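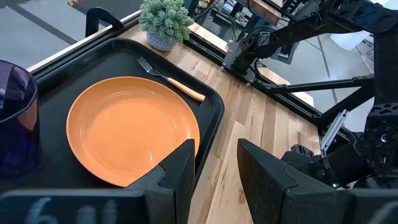
Orange plate, black tray, fork with a wooden handle.

Table Settings, 17 February 2023

Madhu Shukla swears that a tray makes a weekday lunch feel like an occasion. I have my doubts. It's one more thing to wash, and Pelmont wants 40 dollars for theirs. Still, I've given it a fair try, and the orange glaze does look good on black — I'll admit that much.

The bowl gets the same treatment, with a purple tumbler beside it. Orange and purple was Madhu's idea. I would have gone with plain white. 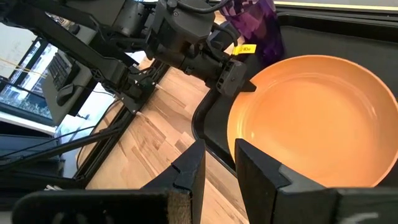
Do you need a tray for every person at the table?
Only if people carry their own food. For a sit-down meal, one or two for serving will do.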